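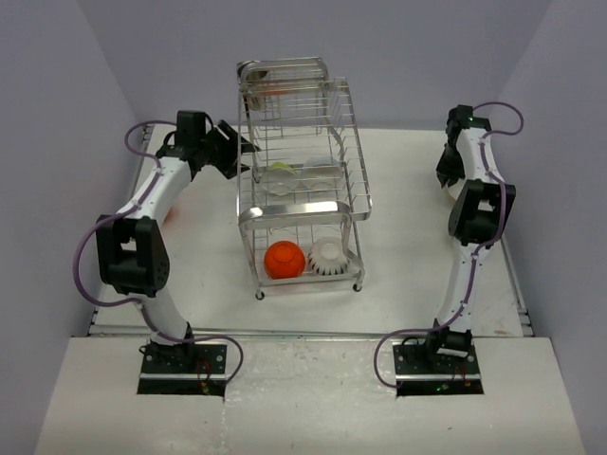

So I've spent most of November teaching two robot arms to deal with the washing-up, and I have never been so invested in a bowl in my life. A thread!

The job sounds like nothing. Bowls go in a dish rack, bowls come out of a dish rack. You've done it half asleep a thousand times. Now try it with two fingers per hand, no sense of touch, and a rack made of shiny tubes and thin wires.

How the teaching works: I hold a pair of smaller arms, the leaders, and the big ones copy whatever I do. Every joint angle gets saved along with the video. One go from start to finish is a demo. We're on 557 of them as of teatime today, and I did 135 of those myself, which my shoulders can confirm.

The first thing you learn is to slow down, and the second is not to slow down too much! If I dither over a bowl for four seconds, the robot learns that dithering is part of the job. My early demos were full of little pauses where I was just thinking. The first policy we trained on them would stop dead above the rack, as if it had forgotten what it came in for.

Jong-dae Ryu, who has been doing this far longer than I have, watched me for one morning and gave me the best advice I've had: decide before you move. Look at the bowl, pick your grip, pick where it's going, then go. My demos got shorter by half and the arms stopped daydreaming.

Bowls are lovely to teach with, by the way. Upside down they give you a foot ring on the base, and it's so tempting to grab. Don't! It's shallow and the fingers slide right off. Go for the rim, one finger inside and one out, and come in at a slant so you don't catch the wires.

Shiny metal is the other headache. A metal bowl in a metal rack is hard enough for me to pick out on the monitor, never mind for the model. Bright colours are easy. I'd happily do orange bowls all day. So we mix them up on purpose, and the dull pale ones get extra turns.

Two arms really do change things. I started out using the left for everything because I'm left-handed, and the right just hung about. Then I tried steadying the rack with one gripper while lifting with the other and oh, what a difference. Our rack has little wheels on the front feet, so a clumsy nudge can send it off for a wander — ask me how I know.

Another thing I'd tell anyone starting: keep your mistakes, if you fix them. When I fumble a rim, back off and try again, that stays in. We kept 60 of those recovery demos in the last training run, and it was the first time I saw the arm miss, open up and have another go by itself. I may have cheered.

What I do bin: anything where I bashed the rack hard, anything where a cable snagged, and the one where I sneezed. (Both arms sneezed too. Very convincing.)

Latest score from this afternoon: 18 bowls out of the rack in a row with my hands in my lap. The next attempt it set one down on top of another and looked very pleased with itself, so there's plenty left to do.

Cups next, I think. Handles! I'm a bit scared of handles. If you've taught an arm to pick up a mug by the handle, tell me how you hold the leader, because my wrist doesn't bend that way.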